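"The hard part is the bin"

A talk with Tegan Dunstan on the open day at Rukanel
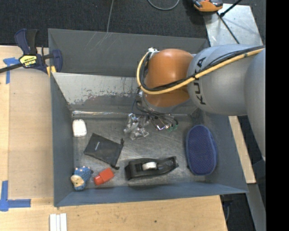 The KUKA arm at work over the metal bin, with the small blue toy in the corner.

The open day at Rukanel started at ten in the morning, and when I came in there was already a line at the coffee. Most visitors went first to the big hall. I went to the smaller room at the back, where Tegan Dunstan had the picking demonstration. She has worked with robots for 12 years, first on welding lines and now on what her group calls mixed picking. The project has the name Pollumine. I asked where the name comes from and she laughed. "It was a password of somebody. Then it was on the folder, and then it was too late to change."

The task is easy to explain. Different objects lie in a metal bin. The arm must take them out one after another, without knowing in advance how they lie. "For you it is one second," Dunstan said. "You don't even look properly. For the robot every object is a new question, and the bin makes the question worse."

I wanted to know why the bin makes it worse. She said that an object on a flat table can be reached from all sides, but in a bin there are walls. "If a thing is close to the wall, the fingers have no place to go. If it is in the corner, then you have two walls. Visitors always look at the middle of the bin. I look at the corners."

The objects on that day were a strange family. I saw a black pouch with a drawstring, a dark blue oval case, something red in the shape of a small bottle, and a blue toy that looks like a hedgehog. There was also a piece of crumpled clear plastic. Dunstan told me that she chooses them herself, from a collection of 100 objects which the group keeps on two shelves.

"I don't want only boxes. With boxes everybody is happy and you learn nothing," she said. "Clear plastic is my favorite to be angry about. The camera sees the shine and it sees what is behind, and the plastic itself it sees very badly. A bag is also not nice, because it changes its shape when you touch it."

The inside of the bin has many scratches, and on the far wall the paint is chipped. I asked if a new one would look better for guests. She was not interested in this idea. "A customer has old bins. Why should I practice with a beautiful one?"

In the spring the group made its longest test, with 2238 picks. I asked for the success rate, but Dunstan did not want to give a number before the report is finished. She was more willing to speak about the failures. Her colleagues sort them by kind, and the list has 26 kinds now. "Some are almost the same, and we have long discussions if it is one kind or two. I think we should have fewer. My colleagues think we should have more."

A man from Plangate, a company which packs spare parts, asked her when he can buy such a thing. Her answer was that he should first send her his worst parts in a carton. He promised to do it. Later she told me that many people promise this and few cartons arrive.

We also spoke about her beginning. As a student she worked with a Baxter, and she remembers it with some warmth. "It was slow, and it was good for learning. You had time to see your mistake coming."

Toward noon a school class filled the room, and our talk became short pieces between their questions. One girl asked if the robot knows what a hedgehog is. Dunstan said no, it looks for a place where it can hold something, and the name is not important for that. The girl asked if that is not a bit sad. "For me it is practical," Dunstan answered, and then she showed the class how the blue clamp on the edge of the bin is opened and closed.

The next open day is planned for February. Dunstan would like to show two bins then, so that the arm takes from one and puts into the other. She has asked for a larger room and is waiting for the answer.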